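In Defense of the Scratched-Up Table

I have a confession, and it's going to annoy my neighbors in Estley: I don't want the new furniture. I don't want it for the library or for the community hall, and I really don't want it in my own house (which, fine, no one was offering).

If you missed the fuss, the town has been talking about swapping out all the old tables in the Bickerstaff Reading Room for a matching set from a catalog. The price going around is 295 dollars a table, and they'd need 30 of them. You can do the math, and then you can go lie down for a bit. People keep telling me the old ones look "tired." Well, so do I! I'm still useful!

I grew up in Plirkemville, in a house where there was exactly one good table, and we weren't allowed near it. It had a cloth, and then a clear cover over the cloth, and then a bowl of fruit that we also weren't allowed near. Everything that mattered happened at the other table, the ugly one in the kitchen. Homework, haircuts, Monopoly, a very bad conversation about my report card. I couldn't draw you the good table today if you paid me. The ugly one I could draw with my eyes shut, right down to the burn from the fondue pot.

So that's where I'm coming from.
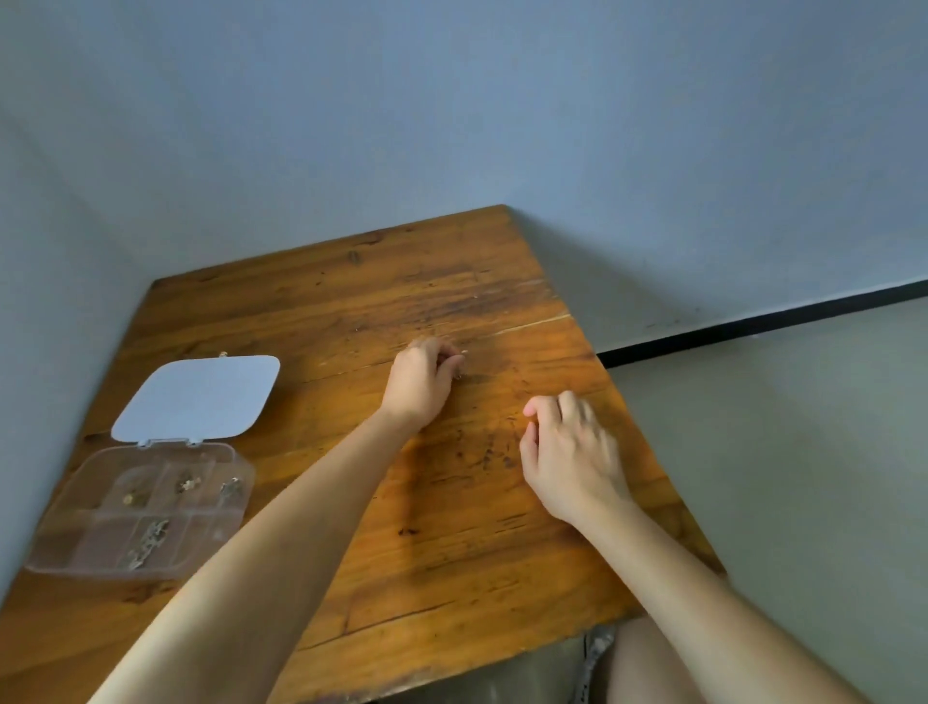
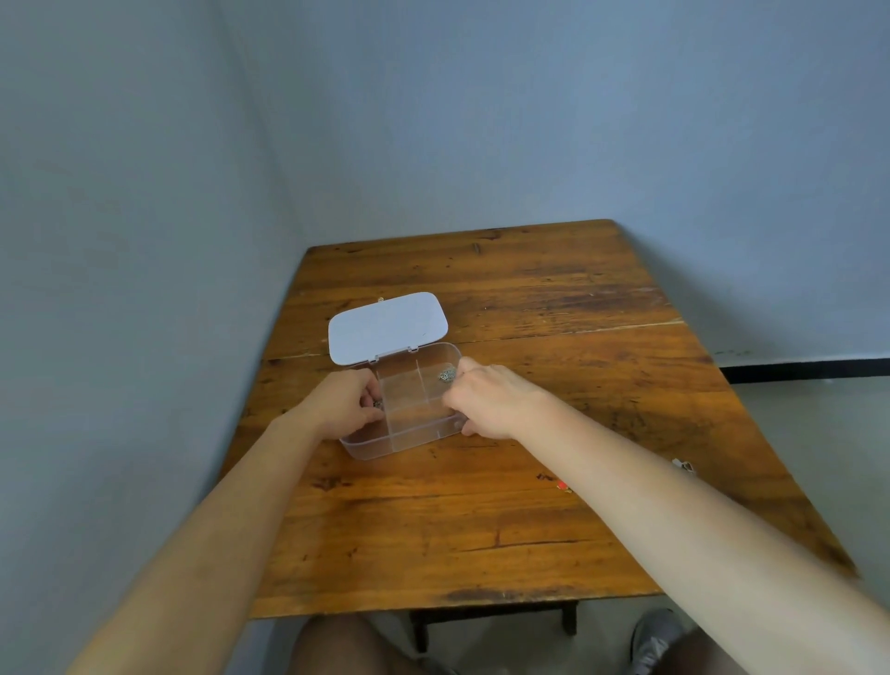 Old planks, still at work. 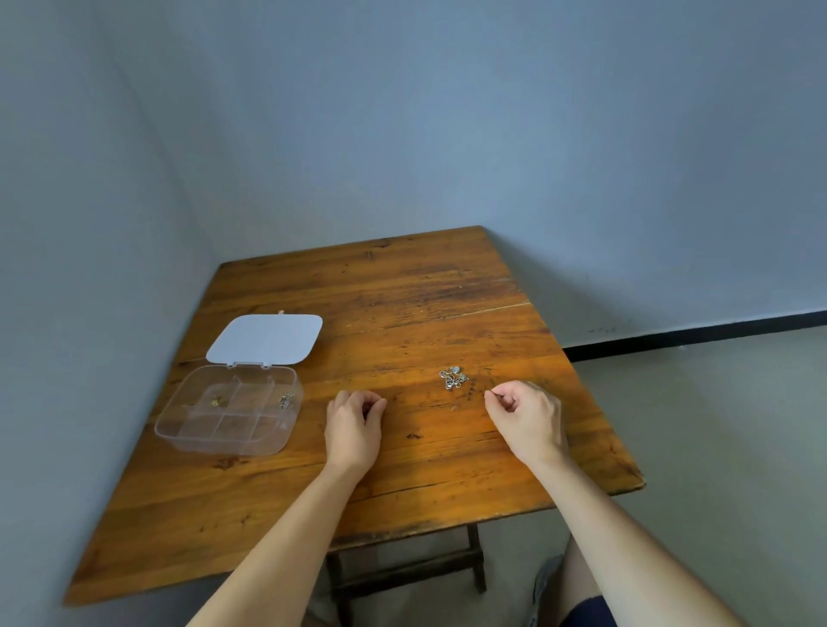
What bugs me most about the whole replacement craze is how nervous new things make us. You buy a perfect surface and suddenly you're a security guard. Coasters come out. There's a voice you use ("is that going to leave a ring?") and your guests can hear it, believe me. A top like the one in these photos, with knots and scratches and a long crack running across the boards, has already had its bad day, and plenty of them. Put down your box of little bits and pieces, flip the lid open, get to work. What are you going to do, ruin it? I've seen people sit down at a brand-new table and keep their hands in their laps like they were waiting for the principal.

I know the other side of this, and some of it is fair. A wobbly table is no fun. Splinters are no fun either, and if a kid gets one in the reading room I'll be the first to say somebody should've gotten out the sandpaper. But sandpaper costs a couple of bucks! A tin of wax isn't much more. We've gotten so used to the idea that a thing is either brand new or garbage that we skip right over the afternoon of work in between, and I think we skip it mostly out of habit. I do it too. I threw out a perfectly decent lamp last May over a switch.

A friend sent me a link to Namard, the furniture place out on the county road, where you can now buy a dining table that comes pre-scratched. I'm not kidding. They call the finish "heritage," and the big one goes for 2,781 dollars. I stared at that page for a good long while. Somebody is getting paid to hit new wood with a chain so it'll look like the tables we're planning to haul to the dump, and I'd bet money that a few of the folks who call the library tables tired have that exact page saved on their phones.

It's the same wear! One kind you get by living somewhere for thirty years with kids and glue and hot pans, and the other kind gets delivered with an allen wrench taped to the bottom.

Anyway, the Bickerstaff question is still open as I write this, and they're taking letters at the front desk. Mine's already in. It ran to four pages and I had to cut the part about the fondue pot. If you've got a soft spot for those old tables, go write yours, and while you're there, sit at the one by the radiator. It rocks a little, so fold up a bookmark and stick it under the short leg.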